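Revising by Hand: A Report on One Semester, One Novella

Writing Workshop II, final project
Submitted by Wondimu Gebru

1. What I set out to do

My proposal, handed in with great confidence, said I would write a novella called Adugna and take it through six full drafts. I finished four. The fifth exists as a folder with a nice name.

The question was whether retyping a draft from scratch changes it more than editing it on screen. Drafts one and two were edited in the usual way, in Wistex, the free word processor on the library machines. For drafts three and four I printed everything, marked it up by hand, closed the file and typed the whole story again.

2. What happened

Draft one was 21 chapters long and had no ending. Draft two had an ending, which my workshop group asked me to remove. On-screen editing turned out to mean moving commas around until dinner. I compared the two files and found that almost 70 percent of the sentences had survived untouched, including one about the moon that I am not going to quote.

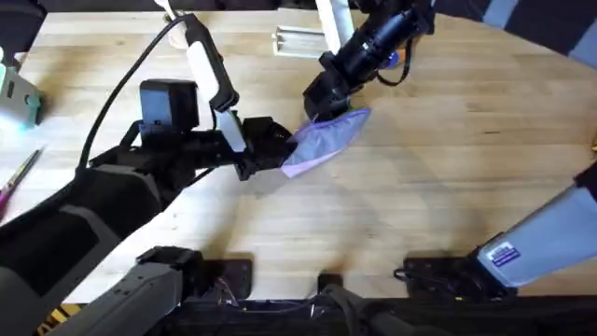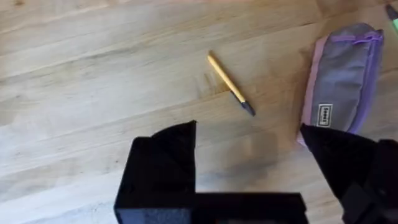
Draft three was where things moved. Typing a weak paragraph a second time is dull work, and I started skipping them. The uncle, Imell, lost his speech about irrigation – 4000 words, my favorite part of the book – and the bus trip now takes a page. By draft four he had stopped giving speeches and begun lying to people, so there was finally a plot.

3. Problems

I changed two things at once, the printing and the retyping, so I can't say which one helped. I also got older by a semester, and read better books. My reader for drafts one and two dropped the class before draft three, for reasons she says were unrelated.

4. Next steps

Draft five starts in May. Chapter nine still has two breakfasts in it, and one of them has to go.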